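Two Hands on a Small Budget: Planning the Equipment for a Handheld Gripper Station

Final report, equipment planning stream

1. What we set out to do

Our group was given one semester and $3294 to plan and buy a station where a person can do simple kitchen and packing jobs with a pair of handheld grippers while the movements are recorded. The recordings go to the students in next year's manipulation project, who will be teaching two arms to do the same jobs. We were the shopping group, and I'll admit that when the topics were handed out I was hoping for something with more code in it. By week three I had changed my mind completely. Working out what a lab needs, in what order, and what you can leave for later is a really absorbing problem, and I would happily do it again.

The money had to cover the grippers, something to mount on them for tracking, a work surface, stands, cables, storage and all the objects that get picked up. It did not have to cover a computer or the tables, as the teaching lab already had both.

2. The grippers

This was the big decision and it took up most of our first month. We had two quotes. The Sjöberg pair came assembled and calibrated, with a carry case and a lovely smooth trigger, and would have eaten nearly everything we had. The Piltano kit came in bags. You print some parts, bolt the rest together and run your own cable down the handle.

We borrowed a demo unit of each for an afternoon and took turns. The Sjöberg was nicer to hold, no argument. The Piltano jaw was a bit stiff at first but it closed squarely, and when one of us overtightened a screw and cracked a finger mount we printed another overnight. That settled it for me. A student lab is going to break things, and being able to make the broken piece in the same building is worth a lot of smoothness.

Two Piltano kits, spare fingers, cables and freight came to $2373. It was more than we had first pencilled in, mainly because we had forgotten freight altogether, and because we decided to buy longer cables than the ones supplied. The supplied cables reached, but only if you kept your elbows in, and people don't pack a lunch with their elbows in.

3. The work surface and the objects

After the grippers we had $921 left for everything else. We had imagined a proper bench with a coloured top. What we bought was a board that sits on the table we already had. It can be lifted off and stored, and next year's group can swap it for another colour when they want to see how their model copes with a change of background.

For objects we made a rule that anything on the table should be something you could replace at a supermarket or a discount shop on the way in. We broke the rule once, for a spring-loaded tin that everybody liked and that jammed on its second day. The rest has been cheap and cheerful. A wire basket with shelf panels gives you two levels to reach into, and a clear food container with a packet of something in it gives you a lid, a soft item and a see-through wall all in one go. I think that last one was our best value purchase of the whole project! 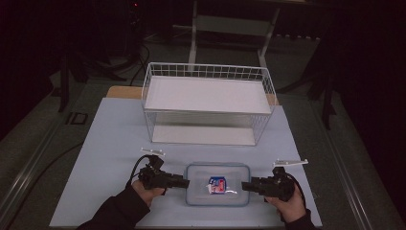
Paraskevi Alexiou wrote in the margin of our draft that the objects line was the one she would double. Grippers get bought once, she said, but lids crack and packets go soft after enough handling, and a group that has to stop and shop loses an afternoon each time. She also wanted to know why there was nothing set aside for a second set of containers the same as the first, so that a damaged one could be swapped without changing the task.

We took that on board and moved $200 out of the storage line into objects. It meant giving up the lockable cabinet we had our eye on from Marnwood and using two plastic tubs with labels instead. The tubs are fine. The cabinet would have looked better in the open day photos, but it wouldn't have recorded a single extra run.

4. Stands and cabling

We underestimated this part badly. In our first plan it was one line that said "stands and bits". By the end it was a full page.

Tripods won over fixed posts on price, and we still think that was the right choice for a shared room, where the station has to be packed up for other classes. The cost is floor space. Tripod legs spread, cables have to go past them somehow, and the neat rectangle on our floor plan turned out to be much too small. I would tell anyone planning a station like this to tape the footprint on the floor, legs and all, before ordering anything. We did it after.

We priced a cable tray from Sukido and decided against it, mainly because its clips didn't suit our tables. Hook-and-loop ties are doing the job for now. A tray or some floor covers should be the first thing bought with new money.

5. What we would change

The main lesson for me was about order. We bought grippers first because they were exciting and expensive, then fitted everything else around what was left. If I had it over again I would write down 4 tasks we wanted somebody to perform, list every item each one needs, and only then ask for quotes. Our task list came late, and a few small purchases were made in a hurry as a result.

I would also ask for delivery times in writing. One kit arrived well ahead of the other, so we spent a fortnight practising two-handed jobs with one gripper and a pair of salad tongs. We learned a surprising amount from the tongs, mind you – mostly about how high the table should be.

6. Handover

The tubs are on the bottom shelf in the teaching lab, with the spare fingers in a zip bag inside the first one. The print files for the finger mounts are in the project folder under "mounts", along with the settings that worked for us. Receipts are scanned in the same place, sorted by section of this report. The demo units went back to both suppliers in November, and the tongs belong to me, but the next group is welcome to borrow them.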